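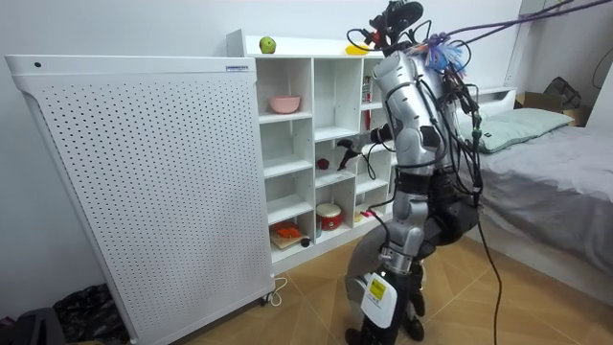
Drollari Web Team

About us

Drollari records training examples for household robots. Customers send us a task list and a robot interface. We return episodes: joint positions, gripper state, camera video and a one-line text label, all on a single clock.

Our Breston site has 5 furnished rooms. Shelf work is done in the bedroom set, where a humanoid reaches into open cubbies stocked with bowls, cans and fruit. Item positions are changed between episodes and logged.

Failed grasps are kept and tagged. Each episode is checked by 3 reviewers before release. The Ridgeway set, finished in November, holds 3290 episodes over 16 tasks.

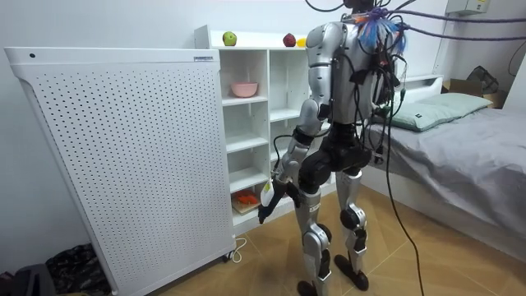
Malton wrote to us that the failed episodes were the part they used most, and asked for finer tags on missed grasps and early releases. Those tags are now standard in every delivery.

Page updated 14 July 2024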